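Subject: Re: [vundeck-owners] Blower only works on full speed
From: Joscha Stüber
To: vundeck-owners list

Joscha Stüber replying to Grigaitė, earlier message quoted:

> Hello all,
>
> Estate, the later dashboard with the round vents. Since February the heater
> fan has only worked on the top setting. One, two and three do nothing at all,
> four is as strong as it ever was. I have swapped the fuse for a new 15 amp
> one and it made no difference. The local garage says it needs a complete
> blower motor and wants to take the dash out to do it. Before I agree to that
> I would like to know if anybody has had the same thing. Is it the switch? The
> switch does feel a bit loose.
>
> Also, if it is a part I can buy, is the Jorarov one any good or should I hold
> out for a Zakano? The breaker near me has a saloon but I don't know if the
> saloon part fits.
>
> Grigaitė

Don't let them take the dash out. If the fan runs at full strength on four, the motor is fine and so is the fuse. On the top setting the current goes straight to the motor. On the lower three it goes through the resistor pack first, and when the pack fails you lose the low speeds and keep the high one. It is the usual fault on these cars and I have now done it on two of mine.

The switch can fail too, but it normally goes at one setting at a time and you can smell it. A loose knob on its own means nothing. They all get like that once the spring clip behind the knob has lost its grip. Pull the knob off, pinch the clip with pliers and push it back on.

The pack lives in the air duct behind the glovebox, on the passenger side. You need a small Phillips screwdriver, a 7 mm socket if yours has the later fixings, and a torch. Disconnect the battery first. Open the glovebox, squeeze both sides in so the stops clear, and let it hang down. Look up and to the left and you will see a flat plate with a four-pin connector on it, held by two screws. The rear screw is awkward. I use a stubby screwdriver and do it by feel. Put a rag in the footwell, as the screw will fall at least once and the carpet on the estate has a gap by the sill that swallows them.
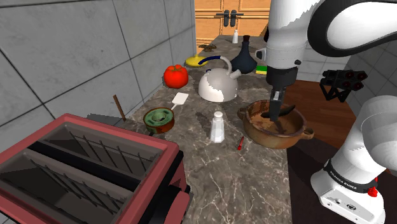 With the screws out, the plate comes straight down with the resistor elements on the back of it. They are bare wire coils standing out into the duct, and on both of mine the break was easy to see once it was in daylight. If you haven't seen one before, think of the thin dark wires along the slot walls in that red toaster and you will have a fair idea of what to look for, only smaller and coiled. Check the thermal fuse as well. It is the little silver can soldered between two of the legs. If the coils are whole but the can has no continuity across it, that is your fault and the coils are still good. Some people solder a new can in. I don't, as the heat from the iron can trip the new one before you have finished.

Look at the connector before you order anything. If the plastic has gone brown around one of the pins, the pin has been getting hot and a new pack will not last on it. Cut the plug off and put a new one on with a few inches of fresh wire. My first replacement lasted less than 1000 miles and I blamed the part, when it was the old plug all along.

On your question about makes. The Jorarov part is fine. It is a bit lighter than the original and the plate is thinner, so don't overtighten the screws, but the coils are the right values and mine has been in for two winters. The Zakano is nicer made and costs nearly twice as much. I would buy it if it was on the shelf but I would not wait for it. The number to quote is the one ending 2518. There is another pack in the lists that looks the same and is for cars with air conditioning. It will plug in, but speeds one and two come out almost the same.

The saloon part does fit the estate, as long as the saloon has the round vents. The early cars with the square vents have a three-pin plug. If you go to the breaker, take your old one with you and compare the plugs. I would check a used one with a meter before paying for it. You want a reading from the common pin to each of the others, three different readings, none of them open.

Last thing is why it failed. These packs are cooled by the air going past them, and if the air is slow they overheat. Both of mine had a wad of leaves in the intake under the scuttle panel. Take the wiper arms off, lift the panel and clear it out by hand. While the pack is out of the duct, spin the fan with a finger through the hole. It should turn freely and run on a little. If it grates or stops dead, the bearings are dry, the motor is pulling too much current, and then your garage has half a point. Even so the motor comes out from below on the Vundeck. The dash stays where it is. I did mine in about 104 minutes, with a stop for tea, and most of that was the rear screw.

If you want to be sure before spending anything, find the common pin and bridge it to each of the others in turn on the car side of the plug, with the ignition on and the switch on the matching speed. The fan should run flat out each time. If it does, the switch and the wiring are good. Use a fused lead.

Let us know what you find.

Joscha

--
vundeck-owners: please trim quotes and keep to one subject per thread

Comments

estate_owner_k: Had exactly this. Pack was open circuit on all three coils. Fixed with the Jorarov one, going well so far.

Merrow: Right-hand-drive cars, the glovebox stops are stiffer than he makes out. Warm the car through first or you'll crack one. I did.

dtp: Does the 2518 part fit the van as well?

Merrow: Yes if it has round vents. Same duct.

Grigaitė: Thanks Joscha. It was the pack, and the plug was brown on one pin so I have done that too. All four speeds back. Didn't find any leaves but there was a lot of old pollen filter in there.

Last updated: 2021-08-29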